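Ticket 490: Tomato drops short of the board in the kitchen prep task
Project: Nava kitchen chores
Component: right-hand grasp and place
Status: open, waiting on reply
Opened in: December

Hello all, and thank you for bearing with me on this one. I know the tomato has had more than its fair share of attention lately, but I would like to get it written down properly before the Tumier build goes out.

The chore is as plain as they come. Pick up a tomato from the worktop, carry it to the chopping board, put it down gently, let go. My mother could do it while on the phone and stirring something with the other hand. In simulation, on the Jillar scene set, we ran it 160 times overnight and 49 of those ended with the tomato somewhere other than the board. Mostly it was let go too early and rolled off across the marble, and in 19 runs it never left the worktop in the first place.

What I have tried so far:

Restarted with a clean cache. No change.

Went back to the previous grasp settings from Skumport. The pick-up was a little better, but the release got worse, so I put the new ones back.

Raised the friction on the tomato skin. This helped more than I expected, though I'm wary of it — a real tomato straight from under the tap is a slippery thing, and I'd hate for us to tune our way into a kitchen that doesn't exist.

Swapped the tomato for a lemon. Every run was fine, which was cheering for a minute or two and then rather annoying.

Turned the board square to the counter edge. Far fewer early releases. I think this is the real clue. When the board sits at an angle, the planner seems to draw a straight box around it and treats the bare worktop at the corners as board.

I stopped one of the angled runs at 14:20 with the grip closed, so that whoever picks this up can see the layout I mean. 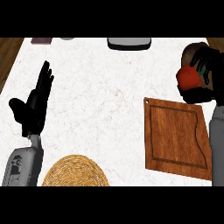 Run paused with the tomato in the right hand. Board at an angle, left hand raised and empty.

The left arm has no part in this chore and can be ignored. Please leave the placemat where it is, as the breakfast task uses the same layout.

Could someone on the planning side check how the board outline gets passed along? If it is the straight box, I'd guess it's a small fix, and I'm very happy to rerun the whole night's batch afterwards.

A visitor asked me last week whether these things can do the cooking yet. I said they could very nearly help with a salad, provided you laid everything out nice and straight beforehand, and she was kind enough to laugh. I do think we're close, for what it's worth.

Update, 16:05: same result with the board angled the other way. Logs attached, settings file to follow once I've tidied it up.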